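家庭环境手持夹爪作业规范
第六讲讲义（课堂用，课后请自己留一份）

上一讲末尾有几位同学问，规范这一章能不能少讲一点，多留些时间上手。我很理解这个心情，我自己当学生的时候也是一看见“规范”两个字就想合上本子的。可是我带过几轮实习以后，想法慢慢变了：大家在别人家里站着、手里举着夹爪的那一个下午，心里踏实不踏实，多半就看这一章读得细不细。所以还是请大家耐着性子，泡杯茶，跟我慢慢走一遍。遇到啰唆的地方可以先跳过去，回头再看也不迟。

上一讲我们讲的是设备本身：连杆、销轴、指垫、标定、时间同步。今天基本不碰这些，只在第三节里顺带提几句检查的事。今天讲的是人、屋子和东西，外加一点点怎么写记录。课上用的规程文本是 Ferkilix 第二版，纸质的放在讲台左手边的文件夹里，大家自取。第一版里关于“旁人”的那一条写得太短，我们已经不用了，手里还有旧本子的同学请在封面上划一道，免得拿错。

一、先把几个词说清楚

规程里反复出现几个词，平时说话大家混着用没有关系，写记录时请分开。

“作业人”指手里拿着夹爪的那一位，一次只有一位。中途换人，要停录，重新开一段，哪怕只是换过来帮忙夹一下。

“陪同人”指和作业人一起进门的那一位。陪同人不碰夹爪，也尽量不碰作业区里的东西，他的工作是看：看线，看脚下，看屋里其他人的脸色。我常说陪同人比作业人累，同学们头一次都不信，做过一次就信了。

“住户”指住在这屋里的所有人，签了字的和没签字的都算。这一点后面要专门讲。

“旁人”的范围比住户大，来串门的邻居、送东西上来的人、正好在家里做作业的孩子，都算旁人。

“作业面”是夹爪够得着、也允许够的那一块地方，可以是桌面、台面、床面或者地面。作业面要有边。没有边的作业面，等于整间屋子都是作业面，这种话写在记录里，审核的同学是要退回去的。

“自然摆放”这个词最容易引起争论。规程里的意思是：东西按住户平时的样子放，作业人不为了好看去整理，也不为了难一点去弄乱。为了安全挪开的除外，挪了什么要写下来。

二、进门之前的约定

约定要在进门之前谈好，站在门口现谈，十有八九谈不细。Nindano 实习点现在的做法是提前通一次电话，再发一份纸面说明，说明一共两页，字印得大，给家里的老人看也不吃力。我很喜欢这份说明，语气客气，该说的都说到了。电话里要谈的，我按顺序写在下面，大家可以照着打。

1. 在哪间屋做，别的屋进不进。如果门开着能看见别的屋，也要告诉对方，镜头会带到。

2. 用什么东西做。用住户家里的，还是我们带去。吃的东西要单独问，碰过以后还吃不吃，介意不介意指垫碰到皮，要不要事后洗。

3. 谁会在家。在家的人愿不愿意入镜，坐在哪儿。老人和孩子要分开问，也要让他们自己听见、自己答应，由儿女替老人点头，只能算儿女那一份。

4. 录下来的东西放在哪里，谁能看，什么时候可以要求删。这一条请一个字一个字地念，不要自己概括，我听过太多好心的概括，越说越走样。

5. 中途可以喊停，喊停不需要理由，喊停以后报酬照算。这句话要放在电话的最后说，让对方挂电话的时候还记得。

同意书上每一位在场的住户都要有自己的一行。不方便写字的，可以口头同意，由陪同人当面录一段声音，录音里要有我们把事情讲清楚的那一段，光录一个“行”是不够的。

顺便说说称呼。进了门，跟着住户家里的习惯叫人，不要一口一个“被试”“对象”。这不算规程，是我个人的请求，不过我看 Ferkilix 的第三版草稿也打算写进去了，我很高兴。

三、设备检查，十分钟就够

检查单上的项目大家在上一讲都做过，我只重复几条和住户家里有关系的。

指垫要干净。实习点用的 Katayama 手持夹爪，指垫有一道一道的纹，容易存灰，也容易存上一家的面粉和果汁。每到一家换一副洗净晾干的指垫，换下来的装进自封袋带走，不要在人家水池里洗。

连杆两侧的销轴要看一眼，有没有松、有没有冒出来的毛边。我们在实验台上夹积木，毛边刮不着什么；到了人家里，底下是床单、毛衣、窗帘，勾一根线就是一个小口子。

储存卡、电池、备用电池，三样摆在一起看，齐了再出门。时间要和陪同人的手表对一遍。规程要求每段不超过 50 秒，做久了手会抖，人也会走神，分段录，后面整理也省事。

声音默认关掉。需要开的项目，同意书上另有一行。

四、看屋子，定作业面

进门以后先不要拿设备。我请大家空着手，和住户一起在屋里站一站，说说话，看看窗户在哪边，线从哪里走，人坐在哪里。这几分钟看起来什么都没做，其实是整场里最要紧的几分钟，后面大半的麻烦都可以在这时候避开。

在家庭里，床面当作业面的情形比大家想的多得多。屋子小，桌子上摆满了日用的东西，床反而是最宽敞的一块平地，东西往床罩上一摊，人坐在边上，这是很多家庭本来就有的习惯，不必硬把人家请到桌子那边去。只是床面软，有褶，夹爪往下压的时候东西会跟着陷，圆的东西还会滚，所以规程对床面有几条单独的要求。

第一，作业面的边用床罩本身的花纹来定最方便，比如哪一道条纹以内。不要往床罩上贴胶带。

第二，夹爪不要拖着走。夹起来，抬高，平移，放下，四个动作分开。拖着走最容易带起布面，也最容易把旁边的东西碰倒。

第三，床边坐着人的时候，夹爪与人之间至少留一臂的空当，手放在床沿上的，以手算起，不以身体算起。老人坐着坐着手会往前伸，想帮忙扶一下，这太常见了，也很让人心里暖和。遇到这种情形，作业人把夹爪停住，往自己这边收，等陪同人开口请老人把手放回去，再接着做。

第四，堆在一起的小件先不要动手分，录一段全貌，再从最上面、最靠自己的一件夹起。抽底下的，一堆都会塌。

对着床那头的老人作业，视线要两头照看：近处是橙色的、深红色的、白色的小块果蔬挤成一堆，稍远摆着几把绿叶菜，再往前，老人就坐在衣柜前面，一只手低低地搁在床边。夹爪朝前伸的方向，也就是人所在的方向，所以取远处那几把菜的时候，作业人应当挪动脚步绕到床侧，从侧面去取，别图省事把胳膊一路伸过去。
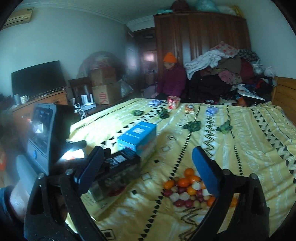 五、光

讲到光，我要多说几句，审核退回来的片段里，光的问题年年排在前头，而且几乎都能在现场解决。

手持夹爪的镜头离作业面近，人眼看着舒服的屋子，镜头里常常一半亮得发白，一半黑成一团。床罩、塑料袋、电器的面板、上了漆的柜门，都会把光再送回来一次。大家在 IMG 编号的练习片段里找反光的时候，习惯盯着窗户，其实设备面板旁边那样一小团强光，对近处物体的影响更直接，夹爪指尖的轮廓都会被它吃掉一块。

处理的顺序是这样的：先换自己站的位置，再和住户商量拉窗帘，最后才调曝光。顺序请不要倒过来。调曝光看着最省力，可一段亮一段暗，后面的人拿到手里要骂人的。

太阳会走，这句话听着像废话，可是下午两点定好的位置，到三点半可能整个床角都晒白了。陪同人每隔几段看一眼地面和床面上的光斑，挪进作业面了就提醒一声。提醒的话记在记录里，写明从哪一段起换了位置。

住户家里开不开灯，听住户的。有的老人白天舍不得开灯，我们进去啪地一下全打开，人家嘴上不说，心里是不自在的。可以问一句，也可以带一盏自己的小灯，用自己的电池。

六、背景里的东西

作业面以外的一切，规程统称背景。背景归陪同人管，原则只有两条：能认出是谁家的，录之前处理掉；处理不掉的，录之后遮掉。

容易漏的有这么几类，我按漏掉的多少排一排。

纸箱和包装上的字。箱子上印的商标一般不要紧，贴上去的快递面单要紧，名字、电话、门牌都在上面。陪同人走过去看一眼，有面单的，请住户把箱子转个方向，不要自己动手撕。

路由器背后的标签。很多家庭的路由器就摆在柜子上、桌子上，标签上印着网络名和初始密码。标签冲着镜头的，转过去。

电视和其他黑亮的面。关着的电视照样照得见人，作业人自己、屋里的别人，都可能映在里面。这一类靠转方向解决不了，只能看角度，或者事后遮。

敞开的门。门里头是另一间屋，住户签的是这一间。最好请住户把门带上；门前堆着东西关不上的，就写在记录里，由后面处理的同学统一遮。

墙上的照片、日历、奖状、药盒。药盒我要特别说一下，人家吃什么药，是很私密的事情，哪怕字看不清，盒子的颜色认得出来的也要遮。

还有一条和镜头没有关系，也放在这里讲：衣服被子堆得高一点，柜顶上塞着包袱，地上搁着几个袋子，这就是过日子的样子。进了门不要评论，不要说“您家东西真不少”，夸也不要夸。有一年一位同学出于好意说了一句“不乱不乱”，住户的脸当时就红了，连着道了几次歉，后来整个下午都在收拾，我们一段能用的也没录下来。这位同学难过了很久，我每年讲这件事也都替她再难过一回。

七、物品

物品清单在进门后填第一遍，出门前填第二遍，两遍要对得上。清单上写到什么程度，同学们问得最多。我的建议是写到“拿给住户看，他认得出是哪一样”为止。“绿叶菜，几把”就可以了，不必去查品种；认不准的，写“浅色小块”“小包装”，老老实实写认不准，比写错好得多。

吃的东西按下面的办法来。

生的、要剥皮的，指垫可以直接碰。
要连皮吃的，先问，碰过以后请住户洗，或者由我们照价换新的。
切开的、熟的、散装的点心，不碰，要用就用我们带去的，用完带走。
玻璃罐和瓷杯，床面上不夹，桌面上要垫毛巾夹。
药、证件、首饰、钱，一律不进作业面。出现在作业面里的，停录，请住户自己拿走。

盆、碗、筐这类容器，麻烦比里面装的东西还多。金属盆轻，搁在软的床面上，指尖一碰盆沿就会转，也会翘。放东西进去的时候，指垫要下到盆里再松开，不要在盆口上面松手让它掉下去，果子磕在盆底声音很大，年纪大的住户会吓一跳。取东西的时候反过来，先把夹爪张开，对准了，直着下，直着上，不要借盆壁的力去推。

盆壁亮的话还有一桩：里面会有倒影。不锈钢盆里五个橙色的柑橘拢在右半边，盆壁和盆底上都映着模模糊糊的橙色，远的那一侧内壁还有一道白亮的反光，其中一个果子又让指垫挡住了一部分。整理片段的同学标数量，要看果子本身，倒影不算，被指垫挡去一部分的仍然算。拿不准的写“待核”，由第二个人看过再定。

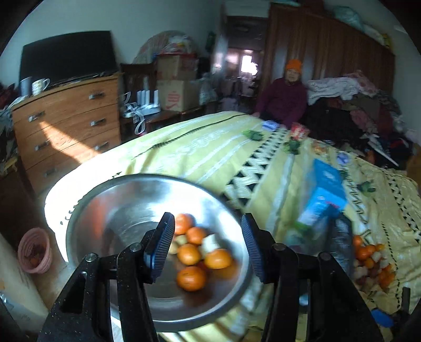
容器内壁反光太强，能不能在里面垫一块布再录？
可以垫，但要先征得住户同意，并且在记录的“改动”一栏里写明垫了什么、从哪一段开始垫的。垫过布的片段和没有垫布的片段分开存放，不要混在同一个任务编号下面。

八、旁人走进来怎么办

屋子是人家的，人走来走去天经地义。规程里写的是“停、收、问、记”四个字，我把它拆开讲一讲。

停，是手停住，夹着东西也不要急着放，慌慌张张松手，反而容易掉。

收，是夹爪往自己胸前收，指尖朝下。很多同学在这一步会不自觉地转身，夹爪跟着扫一圈，旁边要是有杯子就糟了。脚不动，只收手臂，请大家课后对着镜子练一练。

问，由陪同人来问。来的是谁，愿不愿意在屋里待着，愿意的话当场把说明给他看，请他签一行。不愿意入镜的，请他坐到镜头后面，或者我们等一会儿，等几分钟没有关系。

记，写上段号和处理办法。已经录到脸而本人不同意的，那一段当场删掉，删给他看，看着删掉比事后收到一封道歉信要让人放心。

住户自己手里拿着东西伸进作业面的，也照这四个字办。帮忙的手，递东西的手，扶着盒子怕它倒的手，都要等收回去再继续。有些项目专门要录人与夹爪配合，那是另一套规程，本课不涉及。

宠物没有办法签字，猫来了就等猫走。

九、什么时候整场停下来

下面几种情形，由陪同人说了算，作业人不要争。

住户显出疲倦。老人坐久了会换姿势，会揉膝盖，话会变少。看见了就主动说歇一歇，别等他开口，很多老人一辈子不习惯开这个口。歇完了再问一遍还做不做。

设备发烫、有异味、有异响。关机，取电池，放到硬的、不怕热的平面上，不要放在床上。

有东西打碎、弄脏、弄坏，大小都算。停下来，照实说，拍照，写赔偿单，当天报到实习点。床罩上勾了一根丝也要说。我们宁可多赔一床床罩。

作业人自己不舒服。举着夹爪弯着腰，腰最先抗议，其次是手腕。规程规定连续作业 44 分钟必须休息，陪同人看表。这个数字怎么来的我说不大清楚，听说是 Tretinska 项目早年把一节课的时间减去了开机那一分钟，后来大家都用惯了，就留下来了。

十、记录怎么写

记录的格式大家手里都有，一共九栏，我只讲三栏。

“任务”一栏，写动作和去处，例如“把柑橘从床面夹到盆里”。不要写“整理水果”，范围太大，后面没有办法核对。

“改动”一栏，写我们动过的东西：箱子转了方向，窗帘拉了一半，盆垫了布。没有改动就写“无”，不要空着。空着的，审核的同学分不清是没有还是忘了。

“说明”一栏，随便写，写成一段话也可以。这一栏我是最爱看的。有位同学写过“第十段之后老人开始教我挑橘子，请审核时注意作业人注意力不集中”，我看了笑了半天，也给了她满分，这确实是审核需要知道的事。

去年 Tretinska 项目交上来的片段一共 3216 段，审核退回 500 段。我把退回的理由粗粗翻了一遍，光线、缺“改动”、作业面没有边，这三样占了大头，夹得不好的倒是很少。没有夹住、掉了、重新来，都可以留着，如实标“未成”就行，请大家不要因为没夹住就偷偷删掉。

记录当天写完。我知道回来的路上很累，可是过了一夜，哪一段换过指垫、哪一段老人挪过椅子，就真的想不起来了。

十一、离开之前

东西放回原处，转过方向的箱子转回来，拉上的窗帘问一声要不要拉开。作业面上的床罩抻一抻平，有果屑、菜叶的收拾干净，垃圾自己带走，不要扔进住户的垃圾桶。

物品清单对第二遍，请住户看一眼，签字。

把联系的纸条留下，告诉住户，哪天想起来哪一段不愿意留了，打这个电话就行，照样不需要理由。

然后道谢，好好地道谢。人家让我们进了门，让出了床，还常常要塞水果给我们。按规定不能收，推来推去也不好看，我的办法是接过来，在手里捧一会儿，夸一夸，再放回盆里。

课后要做的事

读 Ferkilix 第二版第四章和第七章，第七章后面的附表不用读，那是给实验室台架用的。

两个人一组，在宿舍或者家里找一张床，照第四节的要求划一个作业面，把边写成一句话，再让没看过的同学照着这句话去指。指错了就重写，写到指对为止。

每组交一份物品清单，两遍都要有。组里要是有人会讲方言，麻烦把第二节的第四条和第五条用方言念一遍，录下来发给我，Nindano 那边有几户老人听普通话吃力，正等着用。

下一讲讲厨房台面，请带一条旧毛巾来。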